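Costalik
Corpus de sucesos y crónica judicial de prensa comarcal

Versión de marzo. Mantiene: Zohreh Yazdani.

Resumen

Costalik reúne 600 noticias breves de sucesos publicadas por tres cabeceras locales: el Culgate, el Ahmadpour Semanal y la Hoja de Fekmont. Hay robos de gasóleo, incendios de pajar, desapariciones que se resuelven antes de la cena y algún asunto bastante más serio. Cada noticia va anotada con el tipo de hecho, el lugar, la fuente citada y el grado de certeza que el redactor se atrevió a firmar.

El corpus nació para estudiar la atribución, es decir, quién dice que pasó lo que pasó. En la prensa comarcal la respuesta suele ser «según fuentes cercanas al caso», y en un pueblo de ese tamaño las fuentes cercanas son casi todo el mundo.

Contenido

noticias.csv — una fila por noticia, con titular, cuerpo y cabecera
fuentes.csv — cada mención de una fuente, con su verbo introductor
certeza.csv — etiquetas de certeza por oración
guia.txt — la guía de anotación, larga y con arrepentimientos

Todo en UTF-8. El separador es el punto y coma, porque los titulares del Culgate llevan comas donde otros pondrían un punto.

Campos que conviene mirar dos veces

tipo_hecho: el valor «hallazgo» cubre restos, objetos y vehículos abandonados. Quien busque solo restos humanos debe filtrar además por subtipo.

fuente: puede ser «policial», «judicial», «vecinal», «familiar» o «ninguna». La última es la segunda más frecuente, dato que ofrecemos sin comentario.

estado: situación de la investigación al cierre de la edición. «Abierta» significa que el periódico lo dijo así. Buena parte de esos casos se cerraría después, pero la Hoja de Fekmont no acostumbra a dar la segunda noticia.

lugar: normalizado a municipio. Se han eliminado calles, fincas y expresiones como «detrás de la nave del cuñado», que identificaban al cuñado sin margen de error.

Anotación

Trabajamos con las etiquetas «afirmado», «atribuido» y «rumor». Unas 100 noticias se anotaron por duplicado, y de las discrepancias salió casi toda la guía. La mayoría venía del condicional periodístico: «el sospechoso habría huido» puede ser prudencia, calco del francés o ganas de irse a casa. Lo etiquetamos como «atribuido» cuando hay una fuente en la misma oración o en la anterior, y como «rumor» en los demás casos.

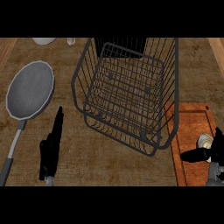
Los objetos intervenidos tienen columna propia, objeto, y fue la que más tardes consumió. Los redactores nombran las cosas con una libertad envidiable: el mismo bulto es «recipiente» en el titular, «cesta» en la entradilla y «efecto» cuando interviene el juzgado. Una cesta de alambre gris oscuro, inclinada sobre una encimera de madera, admite sin esfuerzo las tres palabras, y hemos leído notas que las usan todas sin avisar de que hablan de lo mismo. En objeto se conserva el término literal; en objeto_norm, el nombre común más sencillo que permita el texto. Si el texto no permite ninguno, la casilla queda vacía y así debe seguir.

Limitaciones

El Culgate está sobrerrepresentado por la razón menos científica posible: su archivo tenía buscador. Las erratas se han conservado, incluidas las que cambian el sentido, como «el detenido fue puesto en liberad». No use el corpus para calcular índices de delincuencia. Mide lo que se publicó, y en agosto se publica cualquier cosa.

Privacidad

Los nombres de detenidos, víctimas y testigos se han sustituido por códigos estables dentro de cada noticia, pero no entre noticias. Si encuentra un nombre que se nos haya escapado, escriba a la responsable antes de abrir una incidencia pública con el nombre en el título. Ya ha ocurrido.

Cambios de esta versión

— Corregida la codificación de las eñes en fuentes.csv.
— Retiradas las noticias repetidas entre la Hoja de Fekmont y el Ahmadpour Semanal, que compartían corresponsal y, con frecuencia, párrafos.
— «Al parecer» deja de contar como fuente.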